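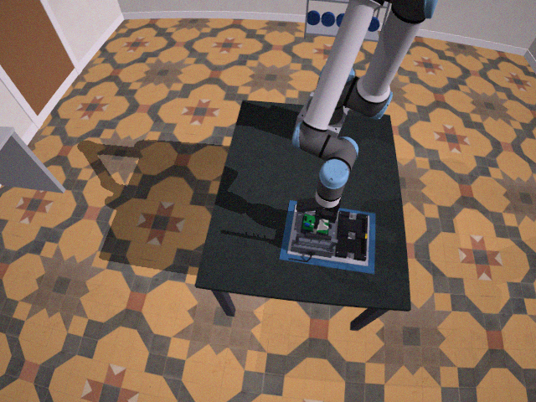

Figure 3. Simulated test cell with the arm over an open electronics unit, as used in the planning sessions.

4.2 Changes to the teardown job

Before the arm was introduced at the Greltemel site, one technician handled a returned unit from start to finish. She opened it, checked the boards, decided what could be reused and entered the result in Helmy, the site's tracking software. After the change, the work was split. The technician opens the unit and sets it on the mat, the arm removes the boards, and a second technician sorts them. In the period we studied, 2,384 units went through the shop, and 1,094 of them were sent to the arm. The rest were older models, or units with damage to the case, and stayed with the hand benches.

The layout in Figure 3 was worked out in simulation before any equipment was ordered. Technicians were invited to these sessions starting in August. Most of their comments were about reach and about where a person would stand while the arm was moving. Two of those comments led to changes in the final cell: the sorting bench was moved to the other side, and the stop button was placed where it could be reached from a stool. A request for a second mat, so that one unit could be prepared while another was being worked on, was turned down for lack of space.

Technicians described the new work as lighter on the hands but harder to pace. On the hand benches, a person who got stuck on a unit could set it aside and start another. At the arm, a stuck unit held up both people. Souad Bouzid, who had worked at the hand benches before moving to the cell, put it this way: "I used to decide when the hard one got done. Now it's just the next one." Younes Shawky, who sorted boards, said that he missed seeing the whole unit, as the state of the case often told him what to look for on the boards.

The site logged 56 stops in the same period. We went through the log with the shift lead, Sorcha Cairns, and grouped the stops by what the technician did next. The most common response was to lift the unit out and finish it by hand – a step that did not appear in the written procedure and was not counted in anyone's output. Cairns had begun to note these units on paper so that they could be raised at the weekly review. Helmy had no field for them.

Training was short. Each technician received one shift of instruction from Sanik, the integrator, and then worked beside someone who had already used the cell. Several said the second part was the useful one. Pay grades did not change during the study, although the person clearing stops was now doing work that had earlier been handled by maintenance. This question was still open when our visits ended, and we return to it in Section 5.1.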